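3.2 Collecting demonstrations

Demonstrations were recorded in two ways. In the first, an operator drove the arm by remote control from a desk in the same room, using the Danzer leader arm described in Section 3.1. In the second, the operator held the Steleo gripper in one hand and carried out the task directly, with no arm involved. Both methods use the same finger geometry, so that a policy trained on one kind of recording can be run on the other hardware without changing the camera crop.

We collected 481 demonstrations in January at the Plesetti workshop. Of these, 100 were recorded by remote control and the rest by hand. Four operators took part. Each had one practice session with each method before any data were kept, and the practice recordings are left out of all counts in this paper.

A hand-held recording starts and ends with the fingers open over bare tabletop. We call these the rest segments. They serve two purposes. First, they give the width estimator a clear view of both fingers at full opening, which we use to correct for small changes in how the fingers are seated after a swap. Second, they mark the boundaries between trials – the segmentation script looks for a stretch of at least 24 consecutive images with open fingers and little hand motion, and cuts there. Operators were told to hold the gripper low and not to worry about keeping it level.

Rest segments were not filtered for viewpoint. The angle of the camera to the table differs from one segment to the next, and the wood grain changes direction in the image accordingly (Figure 4). Early versions of the width estimator, adapted from the Kuser tracking code, were sensitive to this. They sometimes took the edge of the shadow between the fingers for the edge of a finger, mostly on pale surfaces. We fixed this by masking the region between the expected fingertip positions before fitting.

Remote control recordings do not need rest segments, as the opening width is read from the motor encoder. We kept the same start and end pose anyway – it made the two sets easier to compare, and the operators found it simpler to follow one rule.

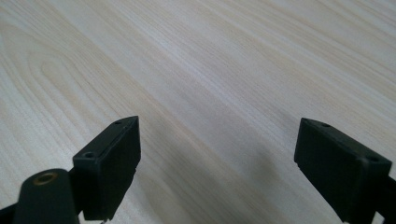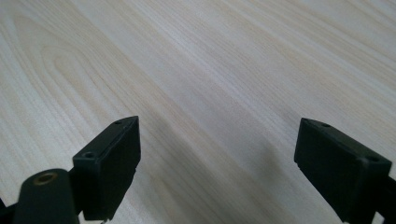 Figure 4. Views from the camera on the hand-held gripper. In both, the fingers are open wide over the bare tabletop, with a soft shadow on the wood between them.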